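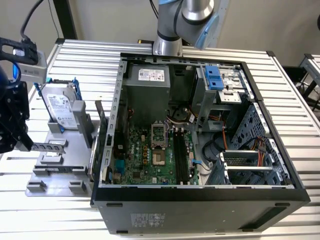

Shireen Ntuli

Home Papers Data Code People Contact
Search this site Go Advanced

Posted 3/29/25 by Shireen Ntuli

3. Data Collection

3.1 Workcell

All demonstrations were recorded in one workcell, which we call Henau. Figure 1 shows it from the fixed camera. A desktop tower lies on its side on a slotted aluminum table with the side panel off, so that the motherboard and the drive cages can be reached from above. Parts for the current episode are staged to the left of the case in a light gray 3D-printed tray with raised pegs and slots. The tray keeps the starting pose of each part within a narrow range. The case itself is placed by hand against two tape marks, and its position varies by a few millimeters between episodes. We left this variation in the data on purpose.

Figure 1. The Henau workcell, fixed camera view. A gripper at left holds a slotted metal expansion slot cover above the tray. A hard drive in a blue caddy stands in the tray. The processor socket is empty and its retention frame is open.

Two views are stored for every episode: the fixed view and the view from the camera module mounted on the gripper. The fixed view covers both the tray and the open chassis, but parts of the board are hidden in it by wiring. The gripper view loses the target during the last part of an insertion, when the held part fills most of the image. Neither view alone was enough for the operators, and we did not expect either to be enough for the policy.

3.2 Tasks

We collected four tasks. Slot cover placement asks the arm to pick up an expansion slot cover and seat it at one of the rectangular openings along the rear panel. Drive insertion moves a hard drive, already in its caddy, from the tray into a cage. Card insertion takes an upright expansion card from the tray and presses it into a slot on the board. The fourth task, cable clearing, moves a loose loop of cable out of the way of the part that comes next. It was added in May, after early drive insertions kept failing on the same loop.

The tasks differ in how much contact they need. Slot covers are light and thin, and they turn in the fingers if they are held too near one end. We told operators to grasp close to the middle and to keep the cover level while moving it over the tray. The drive is heavier and its caddy rails have to line up before any force is applied.

3.3 Teleoperation and logging

Operators drove the arms with Terance, our leader-follower interface. Joint positions, gripper width and both image streams were written to disk by the Trendis logger on a shared clock. An episode starts when the operator presses a foot pedal and ends at a second press. Pauses are kept. Episodes in which the operator asked for a restart were marked at the time and were not reviewed again.

In total we recorded 2,729 episodes. Of these, 485 were removed: restarts, episodes with missing images in either stream, and episodes in which the case shifted on the table. A further 100 were set aside for evaluation before any training and were never used to choose settings. The evaluation episodes include all four tasks.

3.4 Labels

Each kept episode was cut into segments named approach, grasp, transfer, align and seat. Cable clearing has no align or seat segment. Cuts were first proposed from gripper width and arm speed, then corrected by one annotator using the Tu review tool. The border between align and seat gave the most trouble. We place it at first contact between the held part and the chassis or board, and where contact could not be seen in either view we used the first sharp drop in arm speed.

A second annotator relabeled 74 episodes without seeing the first set of cuts. Most disagreements fell at the border between align and seat. We did not average the two sets; the first annotator's cuts were used throughout.

3.5 Failed attempts

Many kept episodes contain a failed attempt followed by a recovery, such as a part that is lowered, lifted and lowered again. These were not trimmed. A failed seat is labeled as a seat segment with a fail flag, and the lift that follows is labeled as a new approach. Section 4 compares training with and without the flagged segments.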